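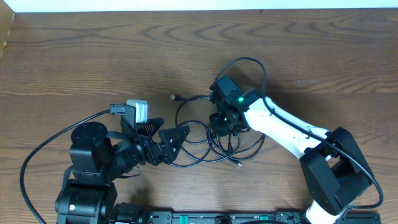
The wooden table, with its dark swirling grain.

Readers of this blog will be aware that I have been restoring and maintaining household furniture for a good many years, and that I seldom recommend one finish over another. A finish is a matter of use as much as of taste. Several letters received since September have nevertheless asked for a plain statement on the care of oiled table tops, and I have set out my present practice below.

The first point concerns the choice between oil and varnish. A varnished top resists spills for longer, and for a household with small children it may be the more sensible course. Its weakness lies in repair. Once the film is broken, moisture creeps under the edges of the break, and the damaged area can seldom be mended without sanding the whole surface. An oiled top marks more readily but may be treated in patches, and the patch will blend with its surroundings after a few weeks of ordinary use.

For everyday cleaning I use a cotton cloth, wrung out well in warm water, followed at once by a dry one. Washing-up liquid may be added in very small amounts where there is grease. Spray polishes containing silicone should be kept away from oiled timber altogether. They leave a residue that later coats of oil will not pass through, and removing it is slow and unpleasant work. I inherited a sideboard that had been sprayed every week for most of its life, and it took me the better part of a winter to bring it back.

The oil I have used most often is Pultanell, in the clear grade. It is thin, it smells faintly of oranges, and it does not yellow pale woods as much as linseed does. I apply 2 coats to a top that is already in fair condition and 3 to one that has been sanded back to bare timber. Each coat is spread with a lint-free cloth, left for twenty minutes, and then wiped off with more effort than most people expect. Oil that is left standing on the surface will turn sticky, and a sticky table is the complaint I hear most often. The top should then be left overnight with a window open.

Used cloths must be laid out flat to dry outdoors, or soaked in water, before they are thrown away. Oily rags left in a heap can heat up and catch fire without any flame being near them. I keep a metal bucket by the workshop door for this purpose and would ask every reader to do the same.

White rings from cups are usually shallow. A little oil rubbed along the grain with very fine steel wool will remove most of them. Black marks are a different matter, particularly on oak, where they tend to come from iron and water together. These call for oxalic acid, with gloves and eye protection, and the maker's directions should be followed to the letter. I have tried the Cudetti paste sold for the same purpose and found it gentle but slow - 3 applications for a mark the size of a coin.

Something should be said about sunlight and heating. Cherry darkens in the light and walnut grows paler, and a runner or a lamp left in one place will leave its outline behind. I move such things every month or so. A table placed close to a radiator will dry out along one side and may cup or split, and no amount of oil will prevent this. Moving it a short way into the room is the only remedy I know.

I have been asked whether wax may be laid over oil. It may, provided the oil has fully hardened, and it gives a pleasant feel under the hand. It will also need to be stripped with white spirit before any further oil is applied, and for that reason I have given it up on dining tables and keep it for drawer fronts and picture frames.

The notes on chair joints promised in my previous post are still in preparation. The glue tests have taken longer than planned, and the Lirnum samples arrived only recently.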